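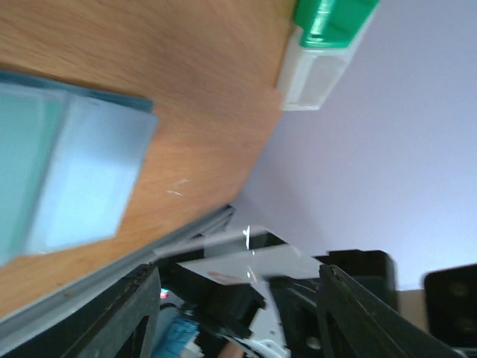 Learning to write letters again

I've started writing letters. Proper ones, on paper, with a stamp, to people who would be perfectly happy with a text message. It's my friend Giang Kiều's fault. She moved up to Mallcombe in May, into a house where the phone signal comes and goes with the weather, and after the fourth call that went "hello? hello? can you – " she told me to just write to her.

So I did, and oh, it was hard! My handwriting has gone to pot. I used to fill whole exercise books at school and now my hand aches after half a page. The first letter took me 3 evenings and I threw away two versions of it because I'd started moaning about the bins. (The bins stayed in the final one. She said it was her favourite part.)

What I wasn't ready for was the waiting. You post the thing, you forget what you said, and then days later somebody answers a question you can't remember asking. Giang wrote back four sides about a bakery queue and a neighbour's goose, and I read it standing up in the hall with my coat still on. 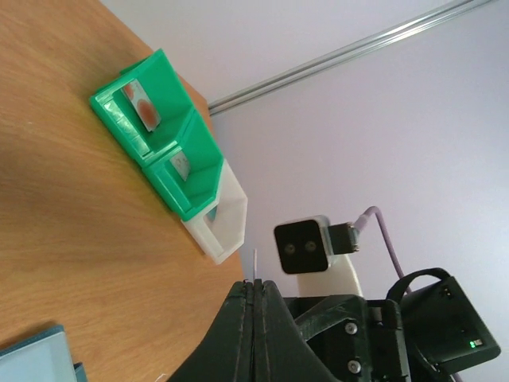 I've since added my old flatmate Đức Tạ to the list, and he's a completely different sort of correspondent. Giang rambles, like me. Đức writes as if he's paying by the word. His last one was a single paragraph on a train journey to Luvach, no hello, no goodbye, and a pressed leaf that had gone to crumbs in the envelope. I loved it. I've kept the crumbs.

A few things I've picked up along the way, if you fancy having a go. Cheap paper is fine, but cheap envelopes are not, the glue is hopeless. Write the address first, while your hand's fresh. And don't save up news until you've got enough of it, or you'll never post anything.

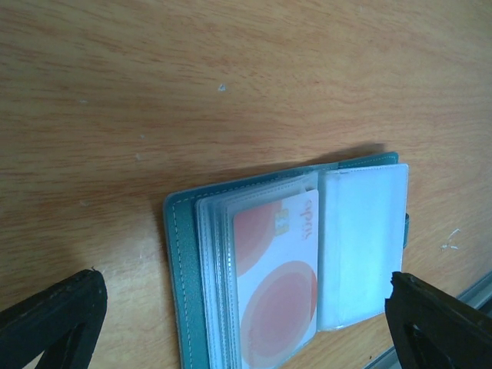 Giang now wants me to number mine, in case they arrive out of order, so the next one will be number 4 and it's mostly going to be about soup. I've got as far as the leeks. If I get a move on I can catch the teatime collection.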